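In Praise of the Old Towel

Wiremu Rewi

Every house I have loved visiting had a towel that was no longer used for drying people. It lived on a table, or over the back of a chair, or folded on top of the washing machine, and it was the place where things got put while somebody worked out what to do with them. I think this towel is the best piece of equipment in any home, and I'd like to make the case for it!

Take sorting. Tip a kitchen drawer onto a bare tabletop and you get noise, scratches and a battery rolling off toward the fridge. Tip it onto a towel and everything stays where it lands. You can look at it all and think. I did our whole hall cupboard this way in September, one shelf at a time, and it was the first time in years that I enjoyed the job — enjoyed it enough to start on the shelf in the bathroom.

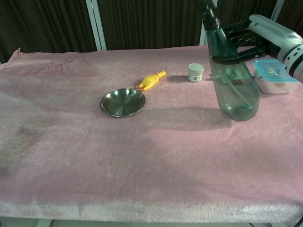
Mudgway Home Arts Club, Tidying and Mending Group

A pink towel, a green spray bottle, a food container with a light blue lid, a little jar with a white lid and a yellow rubber chicken. I could look at that for ages. Those things have no business together, and every drawer in the country has a group just like it. Seen against something soft, with a bit of room around them, they look like things that might be worth keeping (the chicken especially).

Some people in the club prefer a proper mat. The Jullby catalog has one for 74 dollars, with a raised edge and a carrying strap, and I'm sure it's very nice. But I would be careful with a mat like that. I'd worry about glue and I'd wipe it down every time. An old towel asks for none of this. It can have smudges. It can have a rumple at the back that you never get around to smoothing out. When it gets too bad you throw it in at 60 minutes on the long cycle and it comes back ready for more.

Color matters too, and I will argue this with anyone. Go pale. Small screws vanish on navy blue, and so does black thread. My own is a washed-out peach, bought for a beach trip to Garkau before we had kids, and I can find a dropped needle on it without my glasses.

So before you give your worn bath towels to the rag bag, hold one back. Pick the thickest, put it on the table tonight and empty one drawer onto it — any drawer, the worse the better. Bring the strangest thing you find to the next meeting.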